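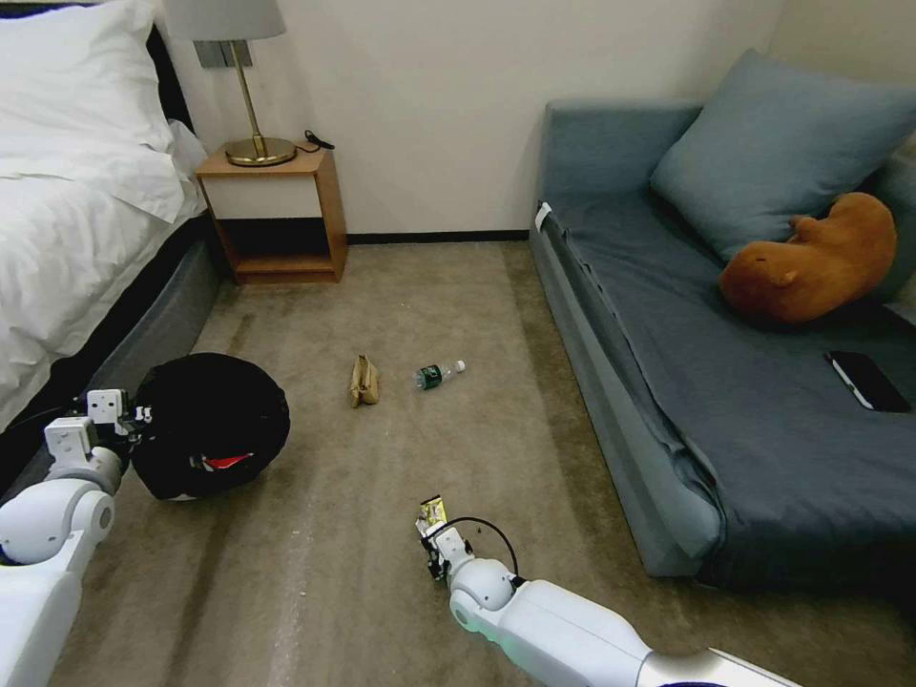 The complaint read out first came from unit 8 at Welalgate and went as follows. We have no objection to the bed or the lamp, but when we arrived there were things left on the bedroom floor and we spent our first half hour tidying up. We would like to know who is meant to do this.

Minutes of the Furnished Units Meeting, Welalgate
June 2021

1. Complaint from unit 8
The meeting agreed the complaint was fair. The changeover list covers bedding, bathroom and kitchen but says nothing on loose items on bedroom floors. The unit was signed off by Tutbridge under the old list, so no charge will be made back to them. A written apology will go to the guests, with one night's rent returned.

2. Bedroom floors
Agreed that the floor is to be cleared before any other work in the bedroom. Paper bags and drinks bottles go out with the trash, whether or not there is anything left in them. Bags, pouches and anything else that may belong to a guest are to be set aside unopened, labeled with the unit number and taken to the office. Carpet to be vacuumed last, including the strip between the bed base and the nightstand. One member asked if the beds should be pulled out each time. It was felt this would mark the carpet. Once a month is enough.

3. Sofas and covers
The loose covers on the sofa seats were discussed at some length. They slide forward and wrinkle, and cleaners report straightening them two or three times in one visit. Options were to take them off, to fix them with ties, or to leave things as they are. Taking them off was not supported, as the fabric underneath costs more to clean. Ties to be tried in two units and looked at again in July. Back cushions to be stood up straight at the end of the visit.

4. Left property
Phones are to be handed in the same day and entered in the book. Chargers likewise. Soft toys are to be kept for 30 days like everything else. It was pointed out that families ask for these more often than for clothing, and that two had been thrown out by mistake this spring. Postage to be paid by the guest except where the item is a child's.

5. Lamps and cords
Cords behind the nightstands should be kept off the carpet. Clips to be bought. The gray lampshades pick up dust and should be brushed, never wiped with a wet cloth. Spare shades are held in the Machala storeroom; the count there was 9 and no more are needed.

6. Changeover list
The revised list will be put into Skedotell so that each room can be marked off on a phone. The paper list stays in use until all cleaners have a login. Tutbridge asked for the bedroom section to come first, and this was agreed.

7. Budget
The sum left for small items to the end of the year is $3,000. Clips and sofa ties to be paid from this. A request for new bedroom rugs was turned down.

8. Any other business
The vacuum kept on the second floor has a split hose and has been taped. A replacement hose is on order. Unit 9 still has no spare pillow.

Next meeting in July, same room.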